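Print Durability of Thermal Transfer Labels on Cold-Store Crates
Student project report, Packaging Technology, Durkevville

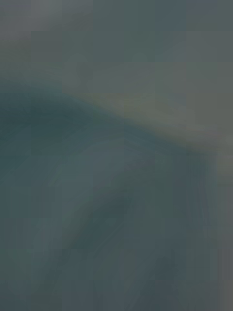

1. Aim
To compare two ribbon grades, wax and resin, on the polypropylene crate labels used at the Furthorpe cold store. Staff there had reported barcodes that would not scan after washing.

2. Method
We printed 204 labels on a Plalteso desktop printer at a fixed speed, half with each ribbon. Darkness was set to the grey-scale mid-point – the supplier's default was too heavy for the resin ribbon. Each label went through 50 wash cycles and was scanned after every tenth cycle. A Magnusson handheld reader was used throughout.

3. Results
Wax: 70 labels failed to scan by the final cycle.
Resin: 19 labels failed. Most of these had lifted at a corner, and the print itself was still dark.

4. Limits
Only one label stock was tested. Water temperature was not logged before December, so the early cycles may have run cooler than the later ones.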